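Search our site Search

About Lockwood

We teach robots the way you would teach a new coworker: by doing the job with them. Lockwood started with two people, one secondhand arm and a rented room behind a bike shop. Today we are a team of 21, and we still get excited when an arm picks up a cup on its own for the first time!

Lotte Van Acker and Joris Bosman founded the company after years of writing motion code line by line. They wanted a faster way in. So our operators take hold of the controls, run the arms through a task by remote, and save every move. Then they do it again. A simple kitchen job gets 200 runs before we train on it, and a fussy one gets more (forks are fussy, ask anyone here).

Share this page 40 shares

What a day looks like

Most of our work happens at the table. An operator picks a task from the list, sets out the items and starts driving. We like everyday things — cups, cutting boards, forks, slices of lemon — as they come in so many shapes and people already know how they should be handled. New operators spend their first nine days just practicing with the grippers, and it's a joy to watch somebody's hands catch on.

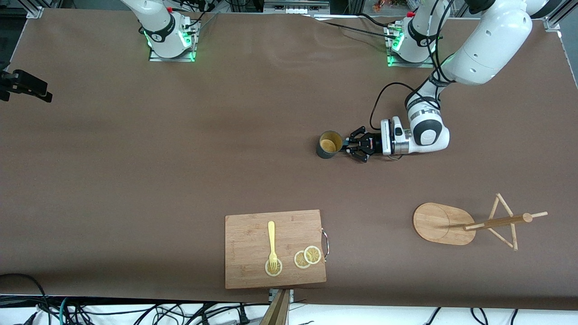 Our projects

Pimia is our kitchen and table setting work, and the one visitors always ask to try. Jumau is the hand-guided side, where the teacher stands next to the arm and moves it directly. Both feed the same training library, which Joris looks after and Lotte keeps adding to.

Come and visit

We open the lab to schools and curious neighbors every May, and you're welcome to take a turn at the controls. No experience needed. Write to the front desk and we'll find you a spot.

Get our newsletter. Enter your email Sign up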